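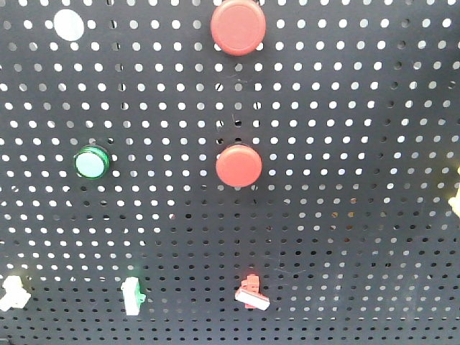 8 Jan 2019

I spent most of December re-tuning the heating in the flat, and since two people have asked me to write it up I am putting the whole thing in one place. It concerns hydraulic balancing of a small two-pipe radiator system with a condensing boiler. If you have a combi and seven radiators, as I do, most of it will carry over. If you have microbore pipework, some of it won't.

## Starting point

The complaint was simple. The back bedroom never got above 17 °C and the hall was unpleasantly warm. The boiler short-cycled: it fired, reached its set flow temperature within a few minutes, shut down, and fired again. My downstairs neighbour, Flora Baird, has the same layout and the same boiler and had been told by an installer that she needed a larger pump. She had not bought one, fortunately.

The pump is inside the boiler casing and was already on its highest setting. More flow does not help when the flow is going to the wrong place. Water takes the path of least resistance, and in my flat that path is the hall radiator, which is about two metres of pipe from the boiler and had its lockshield valve fully open. The back bedroom is at the far end of the run and was getting whatever was left over.

## The lockshield valve

Every radiator has two valves. One has a thermostatic head or a handwheel and is meant for the occupant. The other has a plain plastic cap and is meant for whoever commissions the system. Under the cap is a spindle, usually square or with a flat on it, which you turn with a small adjustable spanner. Clockwise closes it.

Most of the range is useless. On my valves, which are the ordinary brass sort, nearly all of the restriction happens in the first turn from closed. Anything past one and a half turns is as good as fully open. This explains why previous attempts had made no difference – I had been going from four turns to three and wondering why nothing changed.

Before touching anything, write down where each valve is now. Close it fully, counting the turns, and open it by the same number. I did not do this for the first two radiators and had to guess at them later, when I wanted to put everything back for a comparison run.

## Measuring

The usual advice is to aim for a drop of 11 or 12 degrees between the flow pipe and the return pipe on each radiator. That figure comes from older non-condensing boilers. For a condensing boiler you want the return cooler, and a drop of 15 to 20 is reasonable at a flow of 60 to 65. I settled on 15 because at 20 the two smallest radiators needed the lockshields so nearly closed that they hissed.

I used clip-on pipe thermometers to begin with. They were a pair sold under the name Prostar, and they disagreed with each other by three degrees when clipped side by side on the same pipe. You can correct for an offset, but theirs drifted depending on how tightly the clip was seated. I sent them back.

What worked was a pair of K-type thermocouples on a two-channel meter, with each junction taped to bare copper and wrapped in a strip of foam pipe insulation. Paint matters. On a painted pipe the reading lagged and sat a couple of degrees low, so I sanded a small patch behind each radiator. An infrared thermometer is no good on bare copper or chrome, as the emissivity is far too low. If you only have an infrared one, put black electrical tape on the pipe and point it at the tape. 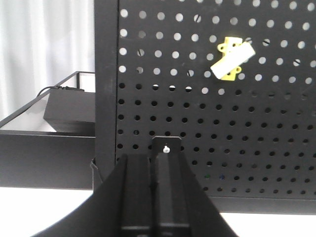
The order of work matters more than the tool. Turn all the thermostatic heads to maximum, or take them off altogether. Let the house go cold, then start the boiler and note the order in which the radiators warm up. Mine went hall, bathroom, kitchen, front room (left), front room (right), front bedroom, back bedroom. The first to warm is the one you throttle hardest. The last stays fully open.

Give the system time between adjustments. I waited 20 minutes after each change, which I now think was slightly short for the front room, where the radiators are large double-panel units. Changing one valve changes the flow through all the others, so you have to go round at least twice. I went round three times.

## Results

Final positions, in turns from closed:

| Radiator | Before | After | Drop (°C) |
|---|---|---|---|
| Hall | 4 | 1/4 | 16 |
| Bathroom | not recorded | 1/4 | 14 |
| Kitchen | not recorded | 1/2 | 15 |
| Front room left | 3 | 3/4 | 15 |
| Front room right | 3 | 3/4 | 17 |
| Front bedroom | 2 1/2 | 1 | 15 |
| Back bedroom | 3 1/2 | fully open | 13 |

The back bedroom now reaches 19.5 °C with the outside temperature at 3 °C. It used to manage 17 on a mild day. The hall sits at 18, which is plenty for a hall.

The 13 degree drop in the back bedroom shows that it is now getting slightly more water than it needs. I could close it by a quarter turn and have not bothered.

## Flow temperature

With the balance sorted I brought the boiler flow temperature down from 75 to 62. This is the step that saves gas. A condensing boiler only condenses usefully when the return is below about 55, and at 75 flow with a poorly balanced system my return was at 66. It was running as an expensive non-condensing boiler. The return is now at 47 and the condensate pipe drips steadily, where before it hardly did.

I also reduced the maximum central heating output in the installer menu. The boiler is rated at 24 kW for heating, and the flat's heat loss on a cold day is nearer five. The lowest it will modulate to is 7 kW, so some cycling is unavoidable, but limiting the top end to 12 kW stops it overshooting on start-up. Check your manual before going into that menu, and leave anything to do with gas valve settings alone. Those need a flue gas analyser and a registered engineer.

Cycles per day, logged from the boiler's own counter, went from 119 to 38. I compared two days with similar outdoor temperatures and the same timer programme. Two days is a small sample.

Gas use is harder to compare. The meter went through 248 kWh in the last full week before the work and noticeably less in the week after, but the second week was also milder and I was away for one night of it. I will do a degree-day comparison in the spring when there is enough data on both sides.

## Thermostatic heads

Two of the heads turned out to have stuck pins. The pin under the head should spring back when pressed. If it does not, work it up and down gently with the flat of a spanner. Do not pull it with pliers, as some designs will come out, and the water follows.

One freed up. The other, in the kitchen, did not, and I fitted a replacement head and insert from Srisuk. The thread is the usual M30 x 1.5, so there was no adaptor to find. The scale is optimistic by about one number: at 3 it holds the room at 21, and the leaflet says 20.

Leave one radiator without a thermostatic head, or make sure there is an automatic bypass. Mine has a bypass in the boiler. Flora's does as well, although it had been screwed right down, and hers made a noise like a kettle whenever the bedroom heads closed.

## Corrections

Fouad Issa wrote to point out that my earlier post on inhibitor gave the dose per radiator and not per litre of system volume. He is right, and I have changed it. For a flat this size one bottle is enough in either case.

Nelly Restrepo asked whether the same method works on a one-pipe loop. It does not, at least not by chasing a fixed drop, because each radiator on the loop is fed with water already cooled by the ones before it. The lockshields on a one-pipe system are generally left well open and the radiators sized to suit. I have never worked on one and would sooner not guess beyond that.

Next job is lagging the pipe run under the kitchen floor, which means lifting four boards and moving the fridge.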